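Workshop Basics, Unit 5: Fasteners, Feet and Supports
Course handout, Billham evening program, room 502
Prepared by Othmane Chraibi

Please read these notes before the practical part. They repeat what I said in the lecture and add a few points for which we had no time.

1. Why we look at the underside

Most students study an object from the top, where the maker wants us to look. The outside shell is smooth and often glossy, and it hides the joints. When we look from below, we find the parts which carry the weight and hold the other parts together. In the exercise you will make your drawing from below first, and only later from the side.

2. Words we need

Housing: the outer shell which covers the inside parts.
Lip: a thicker, rounded edge of a shell. It makes the edge stiffer.
Bracket: a piece, usually of metal, which joins two parts at an angle.
Rail: a long straight part which guides or supports another one.
Channel: a narrow strip with a groove or a folded profile. Aluminum is common for it.
Pad: a flat layer, smooth or with a pattern of dots, between two surfaces.

Shoshana Ambrose asked about the difference between a rail and a channel. In daily speech people mix them, and I will accept both in your notes, but in the drawing please write only one of them for each part.

3. Feet, knobs and screw caps

These three are easy to confuse. All of them can be short, black and round, with ridges on the side. A foot stands on something. A knob is made to be turned by the fingers. A cap only covers the head of a screw. From one view we often cannot decide, so write "foot or cap" and put a question mark. 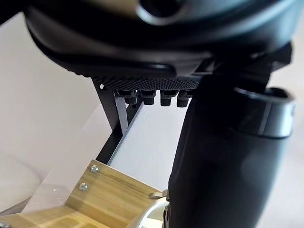

Then turn the sheet and write which test would remove the question mark. Pressing with the thumb is a good first test, as rubber gives a little. Do not use pliers for this.

4. For the practical

Work in pairs and bring a pencil, a ruler and a small lamp. Draw at least six parts with their names. Dark plastic is difficult to draw, so leave the highlights white and shade only the edges. Pak-hei Yen keeps the spare paper in cabinet 128.

Hand in your drawing before the break.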